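Visite des chambres et de l'atelier textile de Verton, en septembre

Nous sommes arrivés à Verton un peu avant dix heures, par la route de Braltmont, qui était encore en travaux sur sa dernière partie. Le parking se trouve derrière le bâtiment principal et il faut ensuite revenir à pied jusqu'au portail. L'entrée était libre pour la journée portes ouvertes. On nous a remis un plan plié en deux et un bon pour une boisson.

La visite commence au rez-de-chaussée par l'atelier. La maison Ebrahimi y coud des dessus-de-lit et des housses, en petites séries. On voit d'abord les rouleaux de tissu rangés par teinte, puis la table de coupe, longue de 5 mètres. Un couvre-lit du modèle courant demande 134 pièces, assemblées par bandes avant d'être jointes entre elles. L'atelier en a livré 472 l'an dernier, surtout à des gîtes et à des résidences pour étudiants. Les chutes sont triées dans des bacs et servent aux échantillons.

À l'étage, quatre chambres sont aménagées avec la production de la maison. Elles sont louées le reste de l'année et on peut s'asseoir, ouvrir les placards, toucher les tissus. La première est en bleu et gris, la deuxième en blanc, avec une tête de lit trop haute à mon goût. La troisième donne sur la cour et reste sombre même le matin.

La dernière chambre est celle où nous sommes restés le plus longtemps. Le lit y porte un patchwork orange, rouille, crème et vert sauge, avec beaucoup de rayures. C'est là qu'on préparait les sachets de goûter pour les visiteurs de l'après-midi : tout était versé en tas sur le lit, biscuits et petits paquets mélangés, et il fallait répartir. 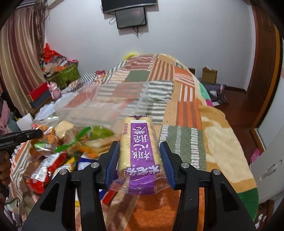

Le tri se fait par sorte, puis on compose les sachets, en gardant les choses fragiles pour le dessus. L'épicerie Stomthorpe, qui fournit la maison, propose pas mal de produits asiatiques, dont des rouleaux de la marque 米老头. J'en ai goûté un plus tard dans la cour. C'est léger, assez sucré, et ça fait beaucoup de miettes - à éviter sur un couvre-lit.

Nous sommes redescendus par l'escalier de service. La boutique occupe l'ancienne buanderie. Les housses de coussin y sont correctes, les grands couvre-lits restent chers. Il n'y avait pas de catalogue papier, seulement des fiches à consulter sur place.

Compter deux heures en tout. L'étage n'est pas accessible en fauteuil et les toilettes sont dans la cour, à gauche du portail.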